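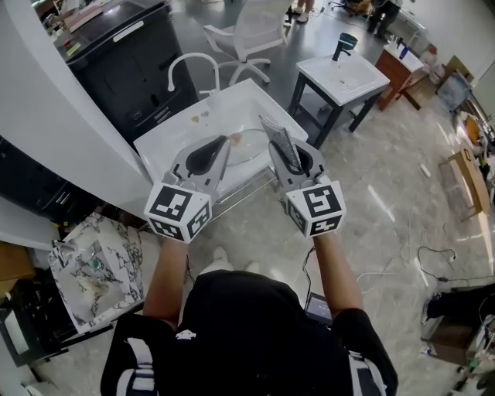 21 July 2024
Notebook: Jacquet, pose tracking and replay
Entry by Niamh Kavanagh. With Senan (tracker), Jitendra (replay and IK).

Goal for today: find out why sink episodes fail the replay check so much more often than table episodes. Same grippers, same cubes, same calibration files.

Starting point. The January table set replays cleanly apart from a few known bad files. The sink set has 345 episodes as of this morning. Ran the whole set through the checker with default settings and 157 were rejected. The checker rejects on three things: cube pose jump between consecutive frames, gap in pose longer than the limit, and joint velocity over limit after IK. I had assumed most of these would be gaps, with the hands down in the basin and the cubes hidden by forearms. They are mostly jumps.

Looked at the jumps one at a time with Senan. Pattern is clear after the first dozen or so. When only one face of a cube is usable, the single-marker solve has two candidate orientations that reproject almost equally well, and the tracker picks whichever is lower in that frame. It flips, stays flipped for a few frames, then flips back. Position barely moves. Orientation swings a lot. In the table episodes two faces are nearly always in view and the ambiguity doesn't come up.

Worse on the right hand than on the left. The right gripper is the one holding the scrub pad, and the wrist turns over to get the pad flat against the basin, so one face ends up square to the camera and the others go edge-on. Square-on is the bad case for the flip.

Second contributor is the white basin. The cubes are white too, so there is very little contrast between the cube border and the background, and the quad detector sometimes takes a corner slightly outside the marker. Senan dumped the corner locations for ten episodes and the outliers are nearly all over glossy white. Small error in pixels, but with a single face it is enough to tip the choice between the two solutions.

Changes made (branch sink-pose in the Sonar repo):

1. Solver now keeps both candidates for single-face frames and passes them on. Before, the second one was thrown away inside the marker library wrapper.

2. Smoother picks between candidates over a window, using the last two-face frame as anchor. Window is 57 frames. Tried shorter and it gets stuck on the wrong branch if the wrist stays turned over for a whole scrub. Longer made no difference that I could see, only slower.

3. Corner refinement search radius cut in half. Helps over the white basin, does nothing for the table set either way.

4. Pose gaps are now written to the log with start and end frame. Previously we got one line saying the episode failed.

Reran the checker. Rejects from jumps are nearly gone. Did not rerun the full set with IK yet because Jitendra is partway through changing the velocity limits and I would be comparing two things at once.

Jitendra's side: replay in sim now loads the sink as a plain box with an opening, plus the faucet as a bent capsule chain. The faucet matters. Three of the replays he tried put the left wrist through it, where the person's hand went past it fine, the robot wrist being a good deal fatter. He wants to add a clearance term to the IK and let the tool drift a couple of centimeters where the gripper isn't in contact. I'm fine with that as long as contact frames stay fixed. We don't label contact at present. For the scrub pad, gripper width doesn't tell us, it is closed on the pad the whole way through. Needs thought.

Lid episodes: the pose of the clear lid is not recovered by anything we have. The depth model returns the basin surface straight through it. Leaving the lid out of the scene state for now and treating it as unobserved. Bernadette asked whether the policy needs it at all. Probably not for scrubbing, yes for picking it up.

Memory: the new smoother loads the whole episode. Fine for these. Will not be fine for the long ones, which run past 2,000 frames with two candidates per hand. Malachy suggested chunking with overlap. Put on list.

To do
- Full rerun on the sink set once the velocity limits are merged (me)
- Regression run on the January table set with the new smoother (Senan)
- Unit test for the two-candidate case, synthetic cube, one face square-on (Senan)
- Clearance term, faucet only to begin with (Jitendra)
- Contact labels: ask Bernadette what the Heremel people used
- Chunked smoother (me, after the rerun)

Config used today is saved next to the logs as sink_pose_a. Don't use the one called sink_pose_test, it has the old search radius in it.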